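4.2 Segmenting demonstrations without asking anyone

The policy described in Section 3 expects its training data in tidy pieces, each covering one skill and each labelled with the hand that performs it. Human demonstrators do not work in tidy pieces. They pause, change their grip, think better of it and start again with the other hand. Our first annotation tool, Flarnel, dealt with this by presenting every episode to a patient person with a keyboard. Cyril Greenwood was that person for most of July, and the present section exists largely at his request.

The replacement, Kireck, proposes boundaries from three signals: jaw aperture, relative speed of the two grippers, and a visual change score computed on the wrist views. A boundary is placed where at least two of the signals agree within a short window. Agreement between all three would be more reassuring, but on our data it is rare enough to be treated as a coincidence. The head view is used only to decide which hand is active (Figure 4), a question we had expected to be trivial.

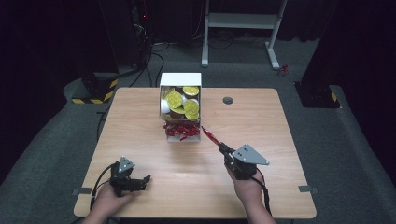

Figure 4. Head view from a bimanual episode. The right gripper is closed on a red-handled tool while the left is open and empty. Kireck assigns this moment to the right hand.

4.3 Which hand is doing the work?

The obvious rule is that the moving hand is the active one. We implemented it, and it was wrong in an instructive variety of ways. A hand that steadies a container hardly moves, yet the task fails without it. A hand with nothing to do, on the other hand, tends to wander. Under the obvious rule the idle hand won a good many segments on sheer restlessness.

We therefore score activity by contact, with motion used only to break ties. The contact estimate comes from the aperture signal: jaws that stop short of both their open and closed limits are taken to be holding something. Thin objects defeat this, as a jaw closed on a sheet of foil looks very much like a jaw closed on itself. For these cases we fall back on the wrist view, where a small classifier looks only at the region between the fingertips.

That region is less private than we had assumed. When the hands work close together, the fingers of one gripper appear at the side of the other's view, and the classifier in its early form was happy to report them as a grasped object.
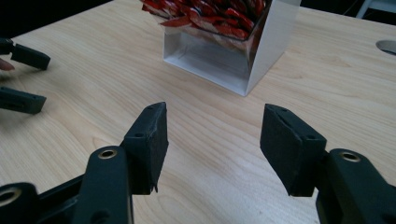

The remedy was a fixed mask for each wrist camera, fitted once from calibration footage, together with a penalty on any detection that enters from the side on which the other hand lies. Reflective and transparent objects remain awkward. A clear container alters its appearance with every small turn of the wrist, and the visual change score duly announces a new skill each time. We lowered the weight of that signal when the jaws are open, which removes most of the false boundaries and, regrettably, a few true ones.

We compared the proposals with hand-placed boundaries on 246 episodes. Of the disagreements, 147 came from episodes in which the demonstrator passed an object between hands, where even our own annotators did not settle on a single moment for the transfer. We have left these in the evaluation set. The remaining errors show no pattern that we could name with a straight face.

Kireck's output is passed to the planner, Mazza, as a list of segments with a confidence attached to each. Mazza discards any segment below the threshold and asks for a human decision if two neighbouring segments are both discarded. On Thursday's rerun of the full set it asked far less often than Flarnel did, though Flarnel, it should be said, asked every time.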